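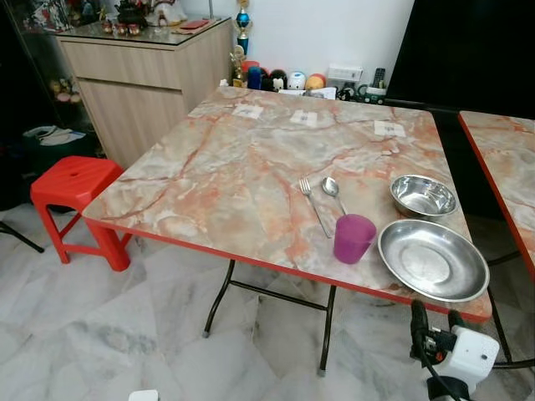 Two folding tables side by side are enough for most families, in the view of Yesenia Bañuelos, and the mistake people make is buying one big one they can never put away. She has been selling, mending and setting tables for long enough to be stubborn on the point.

Her shop, Moulin, deals in plain household goods, with folding tables at the front and steel tableware along the back wall. The marble-pattern tops with the red edge are what customers ask for first. "People tell me it's old-fashioned and then they buy it," she says. "It wipes clean and it doesn't show every crumb. I've got one at home."

A single table costs 220 at Moulin and a pair with stools costs 295. She bought from Fuswood until January, when she moved to Skendavier for the legs. The hinges were stiffer, she says, and fewer came back.

We talked mostly about what goes on top. Bañuelos likes steel plates and bowls for everyday meals and keeps china for visitors. A wide plate with a raised rim will take rice and sauce together, and a small deep bowl does for soup or fruit. "You can drop it," she says. "My sister's children have dropped all of mine."

Cups are another matter. She finds steel too hot to hold with tea in it, so she uses plastic for water and juice and lets everyone pick a colour. 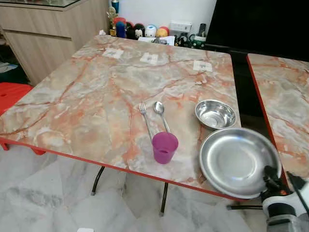
Fork, spoon, cup, bowl and plate on a marble-pattern table.

She puts the fork and spoon next to each other and doesn't bother with a knife unless there is meat. Asked whether there is a proper order, she shrugs. "Put them where your hand goes. I'm left-handed, so mine is the wrong way round for everyone else."

Washing up is done straight after eating, in hot water, and the steel is dried with a cloth to stop it spotting. The tabletop gets a damp cloth and nothing stronger. She once used a Bandska scouring pad on the red edging and took the shine off a whole corner.

She has no plans to stock larger tables. A customer asked for one last week and went home with a second small one.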